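FOR IMMEDIATE RELEASE

Beltport, Jan 24, 2026

Etholm Desk Rooms open their doors, and the desks stay plain

Hi, I'm Amanuel Negussie, and I run Etholm, a small outfit that rents desks by the day, the week or the month. I'm writing this one myself, so please forgive me if it sounds more like a letter than a press release! The short version is that our new rooms in Beltport are open, there are 40 desks in them, and I'm about as happy as a person can be over a pile of furniture.

Two views from the brick wall side, both with the wood we like so much:
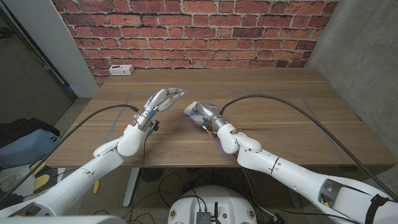
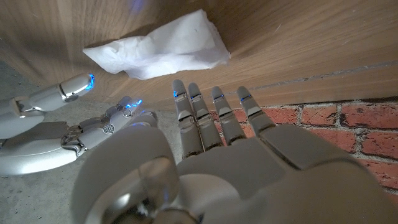 Why the desks look the way they do

I spent most of last year going to see other people's shared offices, and I came home with one strong opinion: I want a warm brown wood top and I want a lot of it free. No built-in organizers, no little shelf at the back for a plant to fall off. You get the top, you get metal legs under it, and you get outlets close by so you're not crawling on the carpet with a charger in your teeth. (I've done that. My knees remember.)

You're welcome to mark out your own patch with tape if you like to keep your work inside the lines. Plenty of people do when they're sorting parts or laying out paper, and we have rolls of it at the front counter. All we ask is that you peel it up when your booking ends.

About that brick

We had a long talk about painting it. Wondimu Wako, our designer, wanted it left alone from the first day, and I wanted white. Wondimu won, and I've since stopped arguing! Red brick next to brown wood makes the place feel like somewhere you'd want to sit down and get on with things. It does mean no nails and no screws in the wall, please. If you need to hang something up, ask us for one of the rolling boards.

"I chose the desks after the wall," Wondimu says. "I carried a chunk of brick around to the furniture shops in my coat pocket until I found a brown that could stand beside it."

What it costs and when you can come

A desk is $17 for the day. A month is $136, and that gets you the same desk the whole time, so you can leave your things set up overnight. Members can let themselves in early and stay late, and there's a shared kitchen down the hall with a kettle, a decent fridge and a sink that I'm told is very deep.

Month bookings are open now through the end of June. After that we'll look at how full we are and maybe take on the floor above, which belongs to the same landlord, Hauksdóttir Properties. They've been patient with me about deliveries and I'd like to say thank you here in print.

A second room, a bit smaller, is planned for Sestmont. We don't have a date for it yet, so please don't hold me to one.

Come and have a look

You don't need to book to visit. Ring the bell at 1006 Canal Street, Beltport, and whoever's closest will let you in and walk you around. Reporters and photographers are welcome too, just tell the front counter when you arrive so we can find you a free desk.

Press contact: Amanuel Negussie, Etholm Desk Rooms, Beltport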